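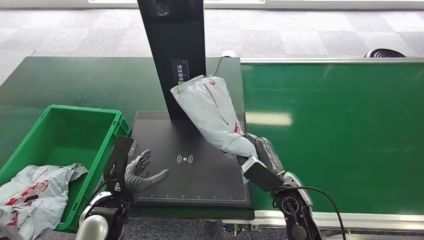
Home Opinion Letters Local Archive Subscribe

The Bag Inside the Bag
Declan Catterall
4 min read

I ordered a phone charger in July and received, in this order, a plastic bag, a second plastic bag, a little cardboard box, a third plastic bag, and a charger. The charger was smaller than my thumb. I cut the outer bag open with kitchen scissors and nicked the second one, which I took to be the system working as designed.

I would like to say a few words in defense of the outer bag, and then I would like to take most of them back.

The shipping bag is a very good object. It weighs nothing. It can be dropped, sat on, and thrown over my gate by a man who is already looking at the next gate. A cardboard box left on my step in Kurbridge in the rain turns to oatmeal by four in the afternoon, and I have the paperback to show for it. The bag doesn't care. Anybody who tells you boxes are the virtuous choice has a covered porch.

The bag is also humble about its size. When I ordered a belt from a shop in Helport, it came in a box that could have held a saddle, padded out with 44 air pillows. I popped them all, and it was the best part of the belt.

So much for the defense. My trouble with the bag begins the second it's in my house. A box has a career ahead of it. It can hold Christmas lights, or a cat. An opened shipping bag is finished, and it won't lie down. You crush it into the trash and it rises again, slowly, like bread. It has a sticky strip that wouldn't hold anything you wanted held and has now got hold of your sleeve. It has your name and address on a label that will not peel, so that those of us who worry about such things must stand over the sink with a marker, blacking ourselves out like spies.

I keep mine in a drawer. My wife calls it the Figueroa drawer, after the street we lived on when I started it, and this tells you how long I've been meaning to do something. The sign at the grocery store on Ritari Avenue says the bin by the carts takes clean plastic film, no labels. I have cut out labels. It takes a full minute a bag and leaves you with a bag with a window in it, and a small pile of yourself.

People say order less, and they're right, and I bought a second charger while writing this column. What I'd ask for is more modest. One bag. If the thing is already in a box, and the box is already in a bag, stop there and go have lunch. And print the address on something that comes off in one pull, the way the price sticker on a gift never does.

I'd even pay a few cents for it. I'm told the drawer no longer closes, and my wife would like the scissors back.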